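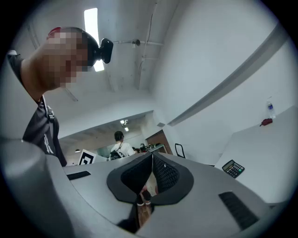

The back room at Stistinska, lights on.

Leonilde Henriques did not believe in the second room.

She had been told about it in July by Thijs Timmermans, who had been told by the landlord, and she considered neither of them a source. The lease said one room. The floor plan, which Van Hecke had mailed in a tube as if it were a treasure map, said one room and a closet. Thijs kept insisting that if you stood under the long light and looked past where the ceiling dropped, there was plainly more building back there.

"That's the same room," she said. "It has a low part."

"It has its own lights."

"My refrigerator has its own light."

He wanted to rent the low part out separately. That was the whole scheme. Michalis Tzanetos would pay for it, supposedly, and store chairs there until spring, and with that money they could finish the ceiling, where the beams still showed. Leonilde had heard about finishing the ceiling for 7 years. She had stopped looking up.

She went over on a wet evening with a tape measure and her good shoes in a bag. The stairwell smelled of somebody's soup. Inside, she walked the wall on the right, under the gray ledge that ran the length of it, and wrote numbers on the back of an envelope. Then she went under the drop in the ceiling and wrote more numbers. The two little spotlights were hot on the part in her hair.

"Well?" said Thijs.

"Sixty-four square meters. All of it together."

"And what did Van Hecke say?"

She didn't answer right away. Van Hecke had said 44, and they had been paying for 44, and she was not a person who mentioned a thing like that in a stairwell building where sound carried. She measured again, starting from the other end. She made Thijs hold the tape, then decided he was holding it wrong and made him put his foot on it.

Sixty-four.

"So there are 20 meters that don't exist," Thijs said. He looked delighted. "I told you."

"You told me there was a room. There isn't a room. There's a mistake."

"What's the difference?"

"You can't rent out a mistake to Michalis."

He thought you probably could. Michalis had once bought a boat in Ustden without asking whether it had a bottom. But Leonilde was already putting on her coat and folding the envelope into quarters. She could see how it would go. A letter would come, very polite, and then another one with a figure in it, and the figure would be backdated to the day they moved in.

"Who else knows?" she asked.

"Dörte. Annelies, a little."

"How does a person know a little?"

"She was eating when I told her."

Leonilde turned off the spotlights. With those out, the low part went dim and looked like the back of any room, a place where you'd push things you meant to deal with later. She stood considering it. She still didn't believe in it, and she thought that might be the safest arrangement for everybody.

"Tell Michalis he can bring the chairs," she said. "But at night, and he pays cash."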